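Homework log for year 4, do we have to sign it every single night?

Shahnaz Bandara
March 8, 2018

Hi all, new to this board so sorry if it's in the wrong bit. My son's in year 4 at Lallell and they've brought in a homework log. Paper one, little yellow book. We're meant to sign each night to say he's read, done his spellings and done 5 minutes of tables. Fine in theory. I work lates three nights a week, his gran has him, and she won't sign school things, says it's not her place.

So I've been signing the lot on a Sunday. Got a note home yesterday saying signatures "should be made on the day" and he'll lose his Friday golden time if there's gaps. He's 8! He did the reading. He just didn't get a squiggle next to it.

Is this normal? Can they take golden time off him for something I didn't do? And is there a nice way of saying it without being That Parent. Parents evening isn't till June and I don't want to wait. Also the spellings list comes home on Wednesday and the test is Friday which seems tight to me but maybe that's just how it is now.

Thanks in advance, typing this on a break so ignore mistakes

Kumudini Wijesinghe

Not unusual. I taught years 3 and 4 for 14 years before moving to the office side, and every school I was in had some version of the log. Some were relaxed, some weren't.

Couple of things. Ask for the homework policy, it should be on the school website or the office will print it. Look for who is allowed to sign. Most of them say "parent or carer" and gran counts as a carer on the nights she's got him. If she still doesn't want to, ask if she can just put the page number he got to and a tick. I'd have taken that happily.

Golden time. Schools set their own rewards so yes they can, in the sense that there's no law on it. But most teachers I've worked with would feel bad taking it off a child over a signature once they knew the situation, and his teacher probably doesn't know. With 30 books to get through on a Friday morning you look for gaps, you don't know whose mum is on lates.

So tell them. Short email to the class teacher, not the head, not yet. Something like:

"Hello, I work evenings Monday, Tuesday and Thursday so I can't sign on the day. He does his reading with his grandmother. Could I sign those nights the next morning, or could she initial it? I'd be sorry for him to miss golden time over it."

Leave it at that. Don't put the spellings in the same email, it turns into a list of complaints and the first bit gets lost. If you don't hear back in a week, catch her at the gate.

On spellings, two nights is tight, yes. Ask seperately if the list can come home on the Monday. Often the teacher already has the whole half term typed up and it's no bother to send it all in one go. We did that in the end, one sheet stuck inside the cover, and the moaning stopped.

Chun-hung Kwan

just sign it all on monday for the week, everyone does. different pens if your worried

Toàn Mai

Wouldn't do the different pens thing lol, they can tell.

We had the same at my daughter's school, different area. What worked for us was the morning. Book lives next to the cereal, whoever's doing breakfast signs for the night before. Took a fortnight to stick. Date it for the night before if they're fussy, put your initials, done. Her teacher never said a word.

Also ask if they do it online. Ours swapped to a thing on the phone after Christmas, you tap a box, and I do it on the bus. Bit of a pain to log in the first time and it sent me the same reminder over and over till I found the setting, but no more lost book. Some schools will let you do either.

Agree with Kumudini about keeping the email short. I sent a long one in year 2, got a long one back, then a meeting, then another meeting, all about a reading book that was under the car seat the whole time. And do tell your son it isn't his fault about the golden time, mine got in a right state and hid her log behind the radiator. Gran might come round too. Mine did once the teacher said hello to her at pick up, now she writes more in that book then I do.
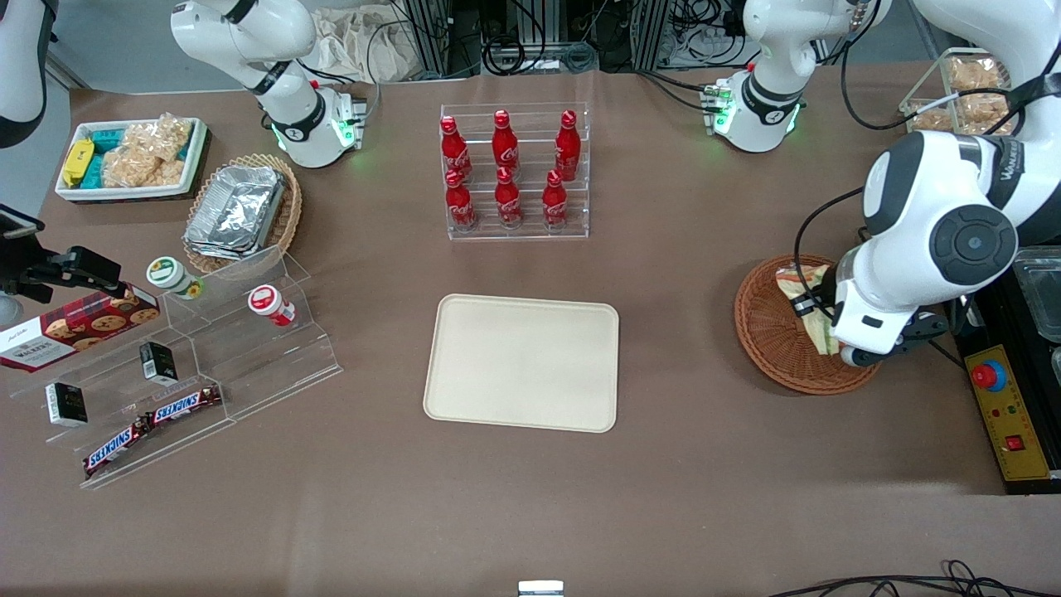 Anyway let us know what they say, we've got the year 4 tables check stuff coming up as well and I'd like to hear how Lallell are doing theirs.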